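Getting wax off a wooden table

Right, candle wax. I got through 5 tea lights in one evening in October and woke up to a lovely hard puddle of the stuff on the table (my own fault, I'd nodded off on the sofa). Don't go at it with a knife! Pop a bag of frozen peas on top for a bit, then nudge the wax up with an old bank card, going along the grain. Whatever's left comes off with a warm, soapy cloth, wrung out hard. Dry it straight away. 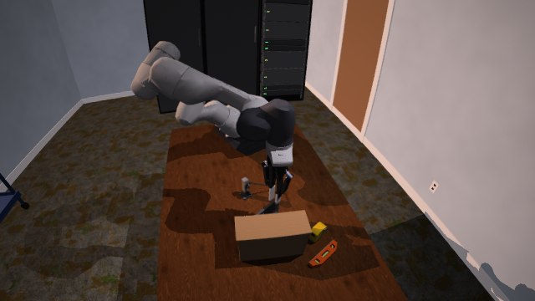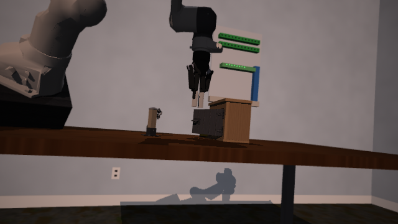

Tabletops, two views

If there's a dull patch afterwards, rub in a dab of beeswax polish. I've used Clilness for years, but my friend Ornella swears by plain olive oil, and we've stopped arguing over it. Try it underneath first, whichever you pick.

Same trick works for chewing gum, by the way. Not for nail varnish though, I'm still working on that one.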